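Mackenzie Doucette
Nov 6, 2019

Thread on the warehouse pay story, because I only had 600 words in print and most of my notes didn't fit. (1/13)

Soltisard is the biggest private employer in the county, with 509 people on the payroll at the end of May. In the spring it moved its night crew from hourly pay to a flat rate per shift. 125 workers were affected. (2/)

The flat rate is based on an eight-hour night. Workers I talked to say most nights run closer to nine and a half in the busy season. The company says the average is 8.2 hours over a full year. Both can be right. (3/)

I asked for the monthly numbers behind that average. Soltisard's operations manager, Kristaps Raudsepp, said they would be shared with staff first. As of this morning the staff I know haven't seen them. (4/)

Orathai Yimyam has worked nights there for six years. Her last four pay stubs come out to about $255 less in total than the old hourly rate would have paid. I checked her math against her own time log. (5/)

She also told me she likes knowing what the check will be. "I can plan on it. I would just like it to be the right number." That quote got cut for space and I wish it hadn't. (6/)

Ramanauskas, the packaging plant across the highway, tried the same thing two years ago and dropped it after one winter. They lost too many people in January and February and couldn't fill the spots. (7/)

Ramanauskas now starts nights at $1.10 an hour over days. Uldis Dambrauskienė, who does the hiring there, says he had 598 applications last year for all shifts. Very few checked the box for nights. (8/)

A few readers asked if this is legal. The labor lawyer I called, Maarja Kairys, said a flat shift rate is allowed but overtime past 40 hours in a week still has to be figured and paid. That's the part to look for on your stub. (9/)

If you work nights at either place and have stubs you're willing to show me, my messages are open. I don't use names without asking. (10/)
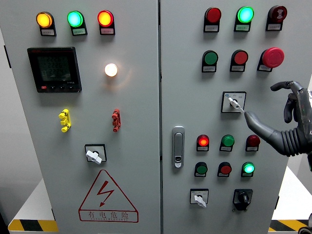
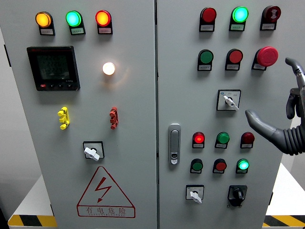 Cabinet doors, lamps lit.
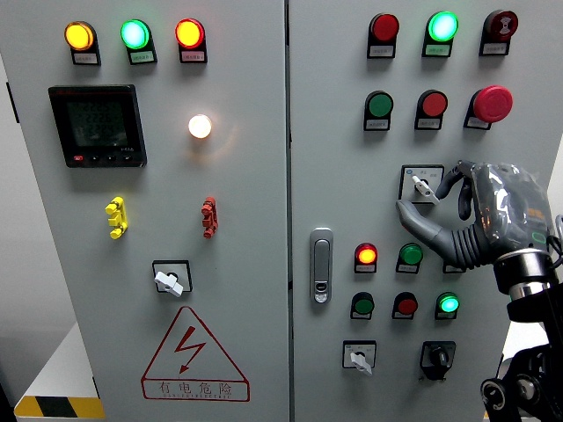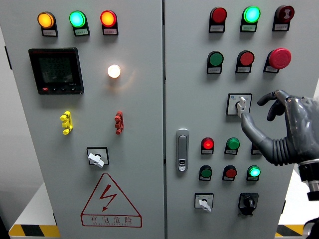 Vol. 31, No. 19, page 4

That's where to find the story if you get the paper on your porch. It starts under the fold and finishes on page 7. (11/)

One correction to the print version. We said the change covered the night and weekend crews. It covers nights only. Weekend staff are still hourly. My mistake, and it's fixed online. (12/)

Next I'm looking at Sarketti, which is supposed to open its second building before spring and hasn't posted a pay scale yet. If you've had an interview there, I'd like to hear what they told you. (13/13)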